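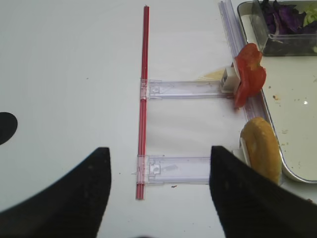 La paille, un objet que l'on ne regarde plus

Dans la cuisine du café que tient Urho Koivisto à Tangen, les pailles occupent un tiroir entier. Il y en a en papier, en inox, en verre, en silicone, et quelques-unes en vrai seigle, coupées à la main par un agriculteur de la vallée. Le patron les a toutes proposées à ses clients au cours des dernières années. Il en garde deux sortes à la carte et se sert des autres pour touiller la peinture quand il refait ses volets.

L'histoire de la paille est longue et assez mal connue du public. Des sceaux sumériens montrent déjà des buveurs de bière réunis autour d'une jarre, chacun avec un long tuyau qui plonge sous la surface. Le liquide était trouble, chargé de grains et de débris de fermentation, et le tube permettait d'aller chercher la partie claire. Les tiges étaient en roseau pour la plupart, en métal précieux pour les plus riches. Le principe n'a pas changé depuis.

Au dix-neuvième siècle, on boit surtout avec des tiges de seigle. Elles sont bon marché, creuses, disponibles partout où l'on cultive la céréale. Elles ont aussi le défaut de ramollir et de donner un goût d'herbe à la boisson. C'est ce goût qui pousse un fabricant américain de fume-cigarettes à enrouler une bande de papier autour d'un crayon, puis à coller le tout et à le couvrir de paraffine. Le brevet date de 1888. La paille coudée vient bien plus tard, dans les années trente, et trouve ses premiers clients dans les hôpitaux, où elle permet aux malades de boire couchés.

Le plastique s'impose après la guerre. Il est souple, solide, facile à colorer, et les machines le débitent à une vitesse que le papier ne peut pas suivre. Les chaînes de restauration l'adoptent avec le gobelet à couvercle. En une génération, la paille passe du statut de petit luxe de buvette à celui d'accessoire automatique, glissé dans le verre sans que le client l'ait demandé.

Les ateliers qui travaillaient le papier ferment alors les uns après les autres. Celui de Flilside, fondé par deux frères relieurs, a tenu plus longtemps que la moyenne grâce aux commandes des fêtes foraines. Ses enrouleuses ont fini sous une bâche, puis chez un ferrailleur. On peut encore voir l'une d'elles dans le hall de la mairie, à côté du plan du cadastre. Elle pouvait sortir 2 375 pailles à l'heure quand le papier était bien sec, moins par temps de pluie.

Le retour du papier

L'Union européenne a interdit la mise sur le marché des pailles en plastique à usage unique en 2021, avec une exception pour les usages médicaux. La France avait pris les devants de quelques mois. Les fabricants de papier ont vu revenir des commandes qu'ils n'attendaient plus, et plusieurs ont dû réapprendre un métier perdu.

Chez Dralen, une petite entreprise qui fournit les cafés de la région, on fabrique les pailles en trois couches. La bande intérieure est la plus dense, celle du milieu donne la rigidité, la dernière porte la couleur. La colle est le point délicat. Trop peu, et les spires se défont au bout de dix minutes dans un verre de limonade. Trop, et le tube devient cassant au séchage. L'atelier a essayé trois colles avant de s'arrêter sur le Larnamix, un liant à base d'amidon qui supporte bien les boissons acides, un peu moins bien les boissons gazeuses.

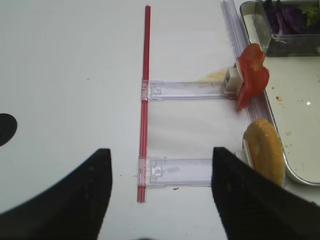 Le séchage se fait à plat, sur des claies, dans une pièce ventilée. En octobre, quand l'air se charge d'humidité, il faut compter une nuit de plus. Les tubes sont ensuite coupés à longueur et contrôlés à la main par une ouvrière qui les fait rouler sur une table : une paille légèrement courbée se repère tout de suite, elle part de travers. Les rebuts repartent à la pâte.

Les clients, eux, restent partagés. Urho Koivisto entend surtout des remarques sur la texture. « Les gens me disent que ça colle aux lèvres. Ils ont raison, ça colle un peu. Mais ils finissent leur verre. » Il a remarqué que les enfants mâchonnent le bout plus volontiers qu'avant et qu'il faut parfois leur en donner une seconde. Pour les boissons épaisses, il sort l'inox, qu'il lave avec un petit goupillon acheté au rayon biberons.

Le métal et le verre demandent de l'entretien, ce que beaucoup de cafés ne peuvent pas se permettre un soir d'été. L'inox transmet aussi le froid, et certaines personnes ne supportent pas le contact contre les dents. Le silicone est agréable mais prend les odeurs. Quant au seigle, il est revenu chez quelques producteurs, avec les mêmes qualités et le même petit goût qu'autrefois. La tige se récolte avant que le grain soit tout à fait mûr, se coupe entre les nœuds et se passe à la vapeur. Le rendement est faible, le prix s'en ressent.

Reste la question de ceux pour qui la paille est une nécessité. Les personnes qui tremblent, celles qui avalent mal ou qui ne peuvent pas lever un verre ont besoin d'un tube souple, coudé, qui résiste à la chaleur d'un thé et ne blesse pas si l'on serre les mâchoires. Le papier ne convient guère et le métal peut être dangereux. Le café de Tangen garde pour elles une boîte de pailles en silicone sous le comptoir, stérilisées chaque soir après le service. Elles sont données sur simple demande.

À Flilside, l'ancien atelier doit être vendu. Un repreneur s'est intéressé aux murs, puis a renoncé en voyant l'état de la toiture. Dralen a seulement demandé à venir mesurer la vieille enrouleuse de la mairie, dont le mandrin est plus fin que les siens.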